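I drove out to Morport in April to talk to Eugeniusz Kaczmarczyk, who keeps the two-handed drinks robot at Deltura going, and I came away knowing far more about thumbs than I expected to!

"Everybody asks about the fingers," he told me over the whir of the fans. "The thumb is where my morning goes." There are little screws at the joints, and he checks them before the first pour (he keeps the driver in his shirt pocket). Then he runs a grip test on a plastic cup, because thin ribbed walls give way if the hand closes too hard.

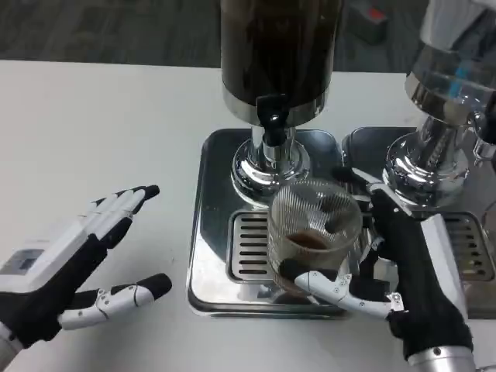 Kozłowski had told me on the phone that he'd change the grip settings after every 100 cups, and that waiting for 270 was asking for trouble. I passed that along and Kaczmarczyk laughed. "We argue about it constantly. I look at the log, and if the thumb is drifting, I reset it. Could be cup 57, could be never."

What about the dispensers? He doesn't let the hands near them until the trays are seated, and he marks their spots on the table with tape when he's setting up somewhere new. "Move a tray by a finger's width and the robot still goes to the old place," he said. Re-teaching the cup position takes him 10 minutes on a good day, longer if people are chatting to him (sorry, Eugeniusz).

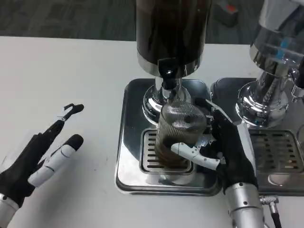 The right hand holds a cup under the spout at Deltura.

Next on his list is the wrist wiring. He wants to reroute it before summer, and he's still waiting on a box of clips from Pavlović.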